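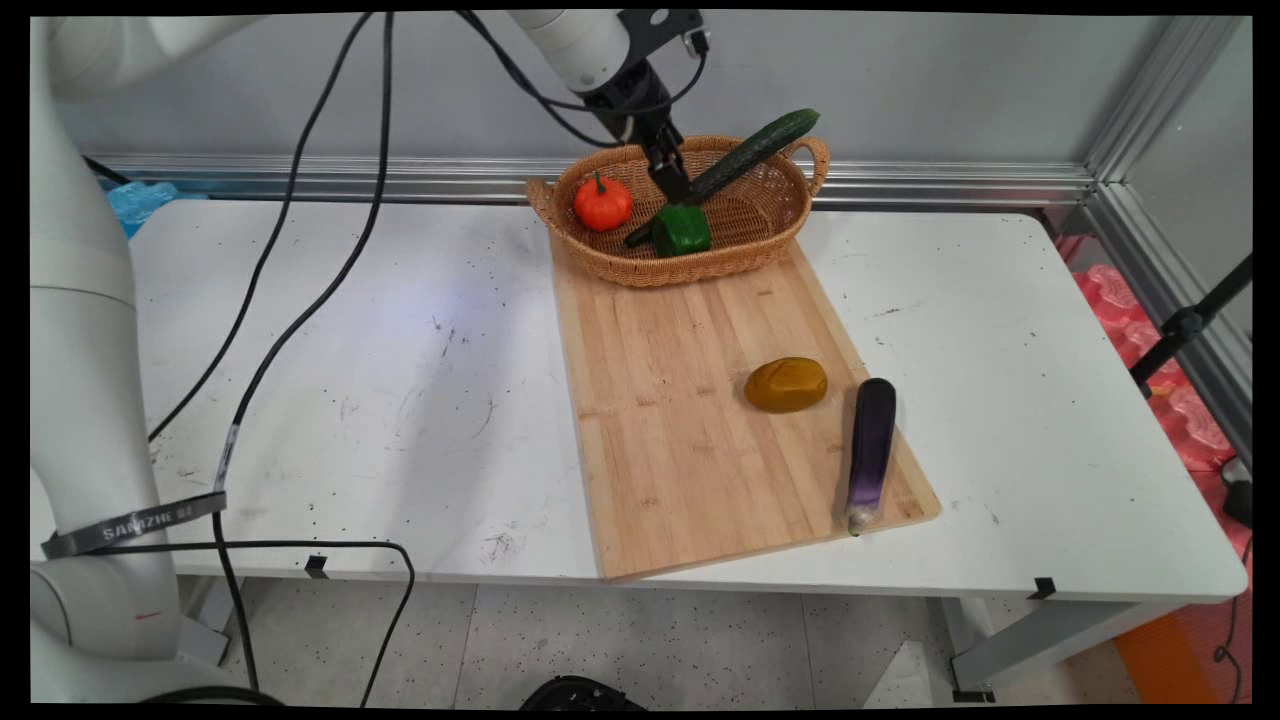
5.2 Does the retry policy help?

Lu and Torres report that their retry policy makes vegetable sorting more reliable. We are less sure. We ran 371 trials with the Ullwood controller, using the same five vegetables, basket and board throughout, and counted a trial as a success only if the item stayed where it was released.

Figure 4. Workspace for the sorting trials, with the basket at the far end of the cutting board.

Retries raised the success count to 163 – a poor return, given that the policy was tuned on 661 recorded attempts. Most of the gain came from the potato. The cucumber hardly improved, and repeated grasps often pushed it further along the rim. We also doubt that the Fairclough score, which ignores time, says much here. A policy allowed 1,000 tries would score well on it and still be of little use in a kitchen.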